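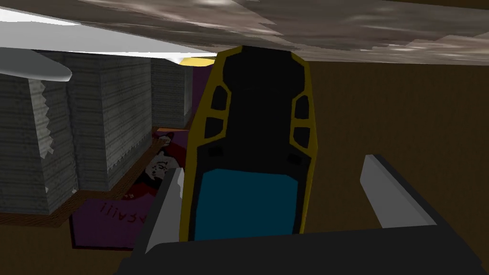

Marbling bath, second go: carrageenan size and the new paints

Home Notebook Materials Open days Links

28/03/2023, Urndale workshop

Finally got a proper comb pattern today! Writing it all down before I forget what I did, as last time I trusted my memory and had to start from scratch.

Size was mixed the evening before. Two batches, 3,000 ml each, cold tap water, carrageenan powder sprinkled into the blender while it was running. Sprinkling it slowly makes all the difference, I had hardly any lumps this time. Both batches went through an old pair of tights into the tray (60 x 40 cm, the white one with the chipped corner) and were left under newspaper overnight. By morning the bubbles had gone and it poured like thin custard. Lovely stuff. Smelled faintly of the seaside.

Alum next. I've been sponging it on too heavily, I'm sure of that now. Went over every sheet once in each direction with a barely damp sponge, pencilled a cross on the alumed side, stacked them under a board so they stayed flat. The Plindik text paper took it beautifully. The heavier Hirvonen sheets cockled a bit and I'd give them longer under the board.

Paints: Prusano acrylics, thinned with distilled water until a drop fell off the brush on its own.

- Indigo: spread to the size of a saucer straight away, no dispersant needed
- Ochre: sank. One drop of dispersant brought it up, two made it bully everything else
- Brick red: well behaved, my favourite of the lot
- White: spreads hugely, so it goes on last and sparingly
- Green: grainy, needs grinding or straining, put aside

Order on the bath matters far more than I'd thought. Indigo first, then red, then ochre, then a few flicks of white. With ochre first the indigo squeezed it into thin mustardy veins (which was rather gorgeous, I kept that one).

Patterns. Started with plain stones to check the spread, then drew the stylus back and forth across the tray, then the same again at right angles, then pulled the fine comb through once from top to bottom. Nonpareil! An actual nonpareil with nice even little scallops. I may have shouted. The third sheet was the best. By the tenth the scallops were getting ragged on the left, where the comb sits slightly high, and I need to sand that end of the batten.

Also tried a bouquet pattern by wiggling a wider comb over the nonpareil. Two of those came out, one went to mud. Slower wiggles next time.

Laying down: hold opposite corners, let the middle touch first, lower the rest without stopping. Every time I hesitated I got a pale line straight across the sheet. Rinse with a jug from the top, no rubbing, then over the rail to dry.

Skimming between sheets with strips of newspaper is boring but do it. I skipped it once and got grey specks all over a very pretty red one.

Room was cold first thing and the paint was sluggish. It livened up after the heater had been on for an hour. Size and paint need to be at the same temperature, so next time both live in the same room overnight.

For May: we need 80 good sheets for the endpapers, all in the indigo and red. At today's rate that's several sessions, and I'd like to make them from one batch of paint so the colours match. Cut 40 Hirvonen sheets to size before then. Grain long, check it twice, last time I had a whole stack going the wrong way.

Still to sort:

- Sand the comb batten
- Strain the green and try again
- More alum
- Does the size keep in the fridge for three days? Jar labelled, lid on, will look

Comments

"Your ochre trouble sounds just like mine. I let it stand overnight after thinning and it needed less dispersant. Worth a try before you add any."

"What spacing are the pins on your fine comb? Mine are 3 mm and I can't get scallops, only stripes."

"Reply from the bench: 2.5 mm, dressmaking pins glued between two battens. Try pulling more slowly too, fast pulls gave me stripes as well."

"Please post the veiny ochre one! I'd happily cover a notebook in that."

Contact the workshop | © Urndale workshop notebook | Back to top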